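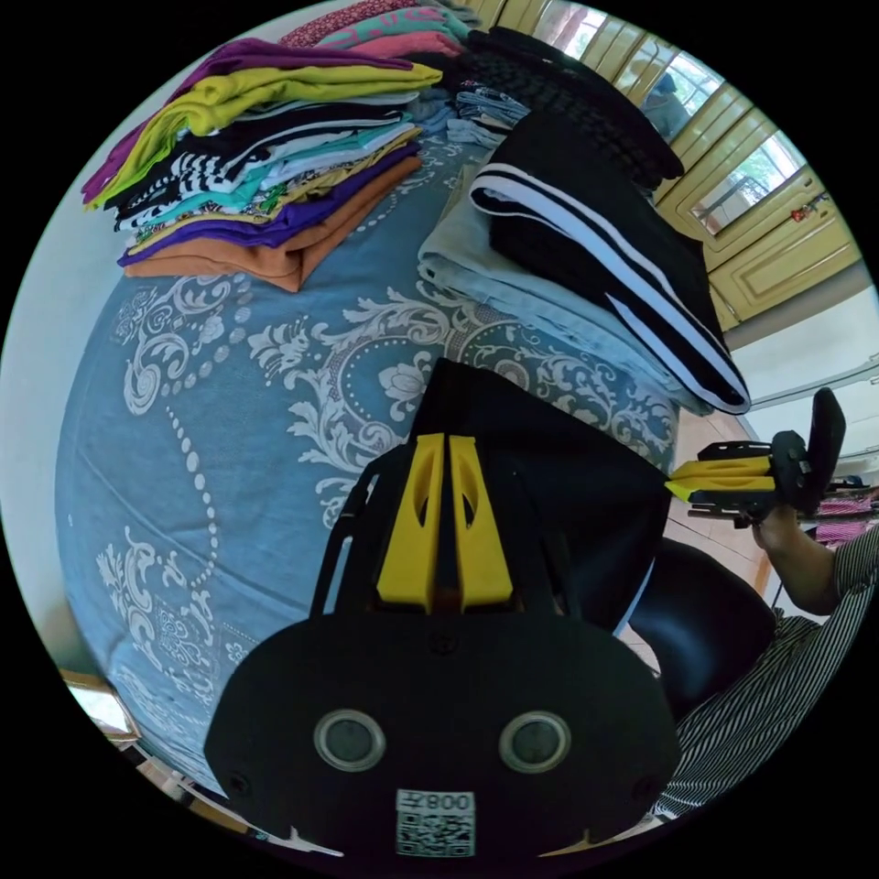

Folded clothes on a blue bedspread.

Newsletter > Summer > Clothing Swap

The Plendance swap is back, and it's bigger

12 August 2020

The totals are in from the July round of Plendance and I have been wanting to share them all week. We moved 2,563 pieces of clothing from one Dalach household to another. Last summer it was 2,241, and I thought that was a number we'd be telling people about for years! We did it this time without a single rack, mirror or crowded table, everything going out in bags from porch to porch, and I still can't quite believe how smoothly most of it went.

If you're new to town, or you've been seeing the green bags on front steps and wondering, Plendance is our clothing swap. It started in the back room of the Obi, the old shoe store on the square, with a couple of card tables and a coffee pot. You bring what you don't wear, you take what you will, and no money changes hands. That part hasn't changed. What changed this summer is that we couldn't all squeeze into the Obi and elbow each other over the sweaters, so we went to bags.

How the bags worked

You filled out the form (paper or online, and the paper ones outnumbered the online ones by plenty) with sizes, what you were hoping for, and what you never want to see again. I loved reading those. "No turtlenecks under any circumstances." "Anything with pockets." "Would like to look like a person with a boat." You packed your own things in a green bag and left it out on your pickup morning, and a few days later a different bag landed on your porch, put together for you.

We ran 14 routes. Dalach is not a big place but it is a hilly one, and the routes up behind the Piritano orchard took far longer than we planned. If you live up there and your bag came at dinnertime, thank you for being so nice about it. The peaches that came back down the hill with the drivers were very much appreciated (and gone by morning).

Every bag sat for a few days before we opened it, and everything got washed at home before it went out. A word on that: please do wash and fold before you pack, even if you think we'll do it again. Folded clothes take up so much less room, and the sorters can read a size tag in a second without shaking out the whole pile. The best bags this round were packed with the heavy things at the bottom and the shirts on top, and you could tell the sorters were fighting over them.

What went fast

Kids' clothes, as always. Anything from toddler up through about third grade was spoken for the same day it was sorted, and we had a waiting list for rain boots the whole time. Linen shirts flew. Overalls flew! Men's jeans are our eternal shortage, and I'm going to keep saying so in every newsletter until somebody's closet gives in. People wear them until they're rags, which I respect, but if you have a pair that hasn't fit for two winters, the fall round would love them.

What we had too much of: office wear. Blazers especially. It makes sense this year, with so many of us working at the kitchen table, and plenty of people told us they were clearing out the whole row. We've kept the good ones on the rail at the Obi and will offer them again when there's somewhere to wear them. A few of the wool ones have already gone to quilters, and I've seen one of the tops in progress, in grays and browns with a thin red stripe running through it, and it's gorgeous.

Dark clothes and how to keep them dark

This was the question that showed up most on the forms, so I'm giving it some space. Black shirts and pants come in looking tired, and a lot of them have years left. Turn them inside out, wash them cold on a short cycle, and don't crowd the machine. Skip the dryer if you have a line or a rack, and hang them out of direct sun. If the color has really gone, a box of dye in a big old pot does a lovely job on plain cotton. Polyester won't take ordinary dye, so read the tag first. And the stitching is often polyester even when the shirt is cotton, which means it may stay the old color. I think that looks great, personally.

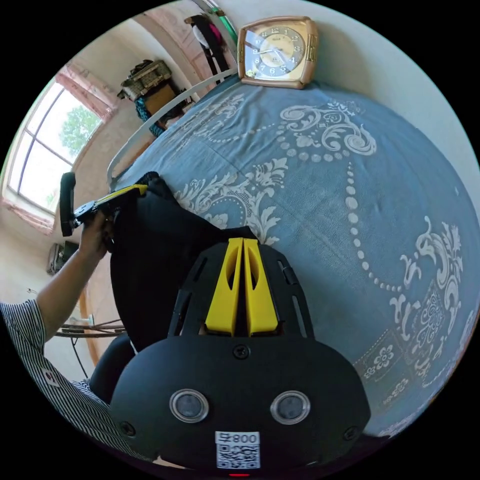 One reader wrote back to say that we have the dryer advice backwards for anyone with a cat, and that ten minutes on low with a damp washcloth is the only thing that gets fur off black cotton before it goes in a swap bag. She added that she'd take a slightly faded shirt over a furry one any day, and that she'd received both. Fair enough! I tried it on a pair of leggings and the lint trap was a sight. So: ten minutes on low, damp washcloth, then onto the line. It's going on the tip sheet.

Mending night, from a distance

The other thing I'm excited about is mending. We had a box of pieces that were too good to let go and too holey to pass along, and we handed them out in small bundles to anyone who'd asked for a project. They've been coming back all month. There's a cardigan with tiny leaves darned over the moth holes. There's a pair of work pants with a patch on the knee in the shape of the water tower. We'll put them in the Obi's front window so you can see them from the sidewalk, and after that they go into the fall bags like everything else. Somebody lucky is getting that cardigan.

If you'd like a bundle, we have 30 ready, each with needle, thread and a scrap or two for patching. You don't need to be any good at it. My first darn looked like a spiderweb that had lost an argument, and I wore that sock for another year.

For the fall round

Coats, please, and start looking now while it's still too hot to think about them. Check the pockets. We found a library card, a harmonica and a very old grocery list this summer, and the harmonica is still waiting for its owner. Shoes are fine if they come in pairs and tied together by the laces. No pillows, no hangers. Green bags can be picked up from the bin outside the Obi, and if you still have one folded up from July, use that.

Forms will be in the next newsletter. Put pockets on yours if you want pockets!

Contact Plendance | © 2020 Plendance, Dalach | Back to top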